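Sollora two-arm bench kit, reviewed after one term

The robotics club at Floltby bought the Sollora kit for its laundry project, in which students program two arms to sort socks and peg them on a round hanger. This review covers hardware and software as supplied, with no extras from the dealer.

Assembly took two club meetings. The rail arrived square. The manual, at 108 pages, gives torque values for the base plates but leaves out the order of cable routing, and we re-ran the left cable twice.

Wrist views are adequate for knitwear. Ribbing and stripes read well at close range. Dark fabric on a dark floor is harder, and Floarea Matei's group labelled 597 grasps by hand before the colour threshold behaved.

Grip force is set in coarse steps. The second-lowest suits a cotton sock; a clothespin needs more. The logging tool drops its file name if the session exceeds 300 seconds, a fault still present in the February update.

Recommended for senior students with a patient supervisor. Not recommended for a first-year class.

Sock pile and hanger, wrist and bench views:
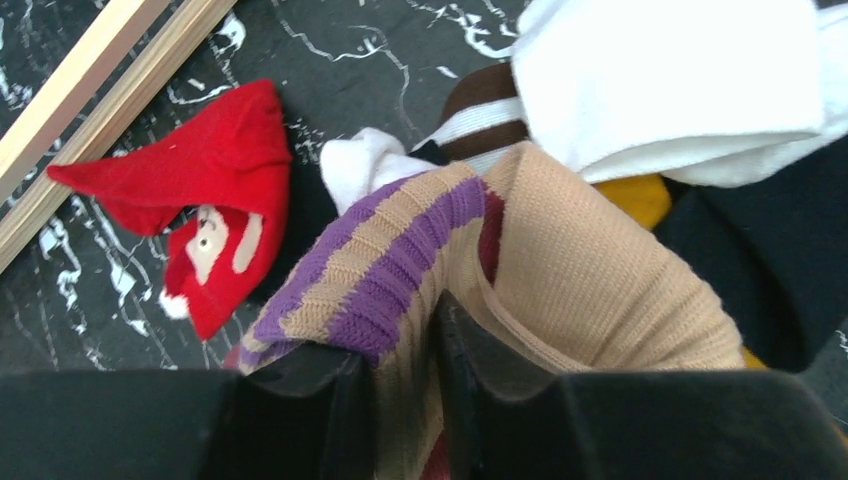
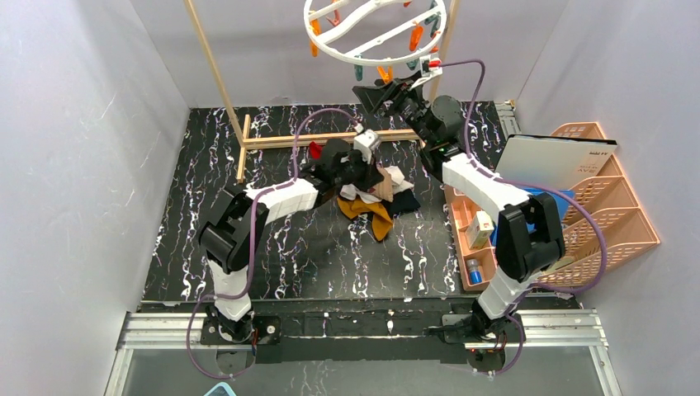
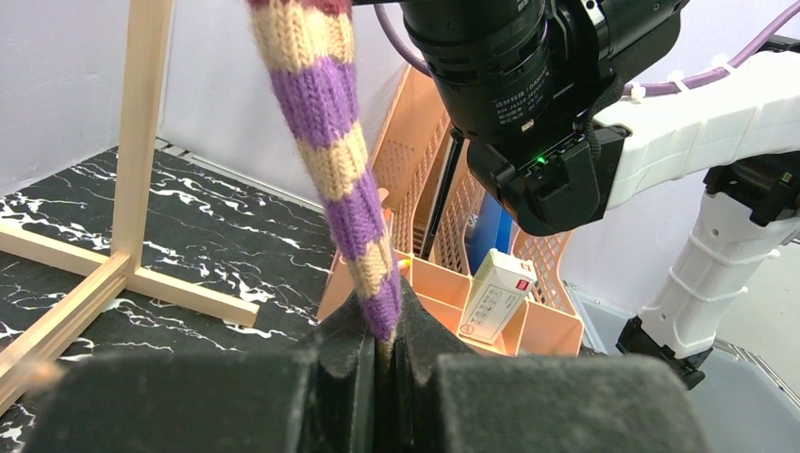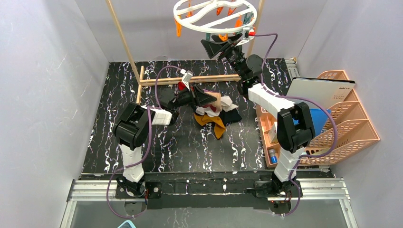 Knut Pfeiffer
We run the same kit at Cletier and the file name fault goes away if you set the session label before homing the arms. Agree on the grip steps. Has anyone tried the Mocanu firmware with it?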